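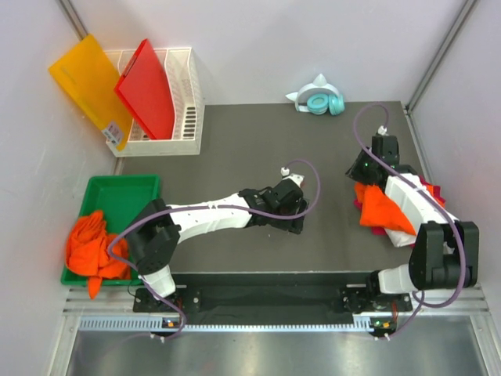
**Witold Gajewski**
*Staff writer, weekends and day trips*

2019-04-21

So I finally made it out to the spring open day at the Tokarz woolen mill in Drutdale, after missing it two years running (once for a wedding, once because I got the weekend wrong and drove out to a locked gate). It's a 35-mile drive from my place, most of it on the river road, and I left early enough to stop for eggs and hash browns in Ullesow. Get the rye toast if you go. The diner closes at two.

Parking is in the field behind the dye house and it was soft. I'd put boots in the trunk back in March and never taken them out, and I was pretty pleased with myself watching people hop across the ruts in white sneakers.

You sign in at the old counting room, they give you a paper sticker, and then you wait for a guide. Mine was Wojciech Ziółkowski, who started in the carding room as a teenager and has worked just about every floor in the place. He talks fast and walks faster. There were maybe a dozen of us and we lost a couple at the first staircase, though they caught up later by following the noise.

And oh, the noise! We started with the carding machines, big drums covered in tiny wire teeth that comb the wool out into a kind of fog. It comes off the far end as a soft rope you could pull apart with two fingers. Wojciech let everybody take a handful. I still have mine in my jacket pocket, and it smells like lanolin and a little like machine oil.

Spinning is one floor up. The long frame by the windows carries 434 spindles, and on the day we visited 428 of them were running. A lady in our group asked what was wrong with the other six and got a ten-minute answer about bobbin brakes that I enjoyed more than I expected to. He had a dead brake in his apron and passed it around - a little felt pad worn down to nothing on one side.

The weaving shed was my favorite, and I'd go back for that alone. They had 7 looms going, mostly on blankets, one on a gray herringbone for a coat maker. You feel it in your feet before you get through the door. They hand out foam earplugs and you should really use them (I took one out to hear it properly and put it right back). A weaver was tying in a new warp at the end of the row, knot after knot after knot, without looking up once. I watched her for so long that I got left behind myself.

After that comes finishing, where the cloth gets washed and brushed up with teasels. Real ones, dried plant heads set in rows on a roller! They've tried wire brushes on the soft blankets and gone back to teasels every time, according to Wojciech. The floor in there is wet and slopes toward a drain down the middle, so watch your step if you're bringing kids or a grandparent.

The tour ran about ninety minutes and let us out, naturally, in the shop. Prices on full blankets are steep, but there's a seconds bin by the back wall and that's where I spent my time. I came home with a green and cream throw that has one skipped thread near the fringe. It took me two tries to find the skip again once I got it into daylight. They also sell yarn ends by weight, and I saw one man leave with a feed sack full.

Lunch was soup and bread in the yard, run by the Rovetard bakery from down the hill. The barley soup was good and hot. The poppy seed roll was better, and I should have bought two, as they were gone by the time I went back. Seating is hay bales and a few folding tables, so dress for that.

A few practical things if you're thinking about the fall open day:

- Come in the morning. The groups after lunch were twice the size of ours and you couldn't hear the guide over the looms.
- The shop takes cards, the soup stand is cash only.
- There's no elevator. The carding room and the weaving shed are on the ground floor, and they'll take you around just those two if you ask at sign-in.
- Dogs have to stay in the yard, but there's a water bowl by the pump and plenty of people happy to hold a leash.

I took the hill road home and got stuck behind a hay wagon nearly all the way to Ullesow, where the diner was closed.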